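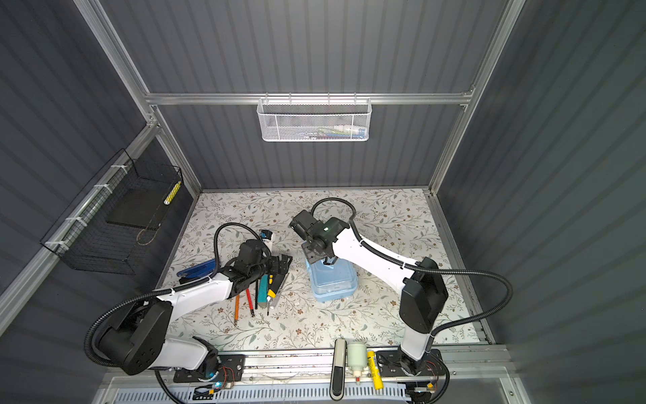
When I picked buttons for my material culture project, my roommate laughed at me, and I get it, but I had just inherited my grandmother's button tin and I couldn't stop thinking about it. Who keeps this many buttons? And why do they all end up in a cookie tin, where you have to dump the whole lot on the bed to find one? A white mesh basket hanging from a crossbar does a better job, if you ask me, because even when you only catch bits of green and blue and pink through the holes you know something is in there. A tin tells you nothing until the lid comes off (and Grandma's lid really does not want to come off).

So my question became: how do people in one family store, sort and use spare buttons, and what does that say about mending? I had my grandmother's tin, plus a second one lent to me by Rania Dabbas, whose aunt did alterations at Boutros, the tailor's shop on our street. Two tins is a tiny sample, I know. My advisor, Struan Lamont, told me to keep it small and go deep, and I was very happy to hear that!

I counted everything. It took three evenings and a lot of egg cartons. Grandma's tin had 1351 buttons and the Boutros tin had 1514, which surprised me, as the second tin looks way smaller. The shop buttons are mostly flat shirt buttons and they pack down like coins. Grandma's are coat buttons with shanks, big fabric-covered ones, and a whole family of brown leather ones that I think came off my grandfather's cardigans.

I sorted by material first, then by number of holes, then by color. I would not do it in that order again. Telling plastic from shell under my desk lamp was hard, and I ended up with a cup labeled "no idea" that kept growing. Joelle Khasawneh, who is in my class, showed me the trick of touching the button to your cheek – shell feels colder – and I redid all the white ones. The cup got smaller, but it never went away.
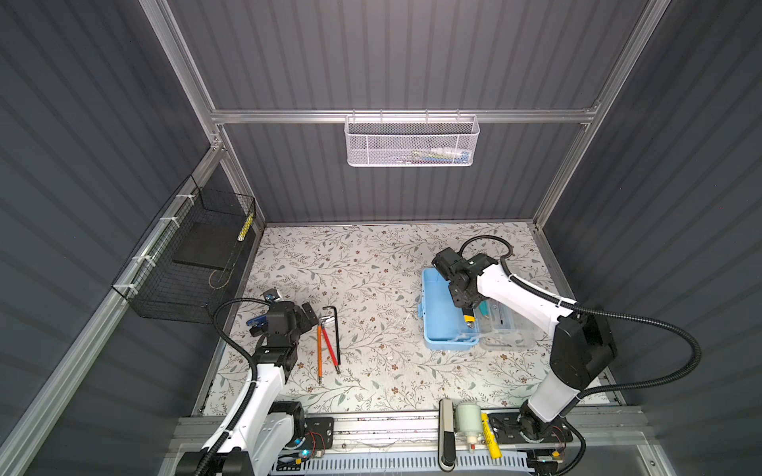

Interviews

I talked to Rania's aunt for an hour in June, and to my own mother over the phone while she was cooking. They completely disagree. My mother thinks you save a button because throwing it out is wrong, and she can't remember the last time she took one from the tin. The aunt used hers every single day and topped them up from shirts that were past saving. She cut the buttons off before the shirt became a rag, always with a bit of thread left on, and tied the matching ones together. I found 2 of those little bundles still in the tin, thread and all.

What I would change

I should have photographed each tin in layers before dumping it out. The top layer was probably the most recent stuff, and I mixed it up in the first five seconds. Shadi Rizk asked about that in my presentation and I had no good answer. I would also like to add a third tin from a house where somebody sews for fun. My cousin says she has one, but it's behind the water heater and she wants me to come get it myself.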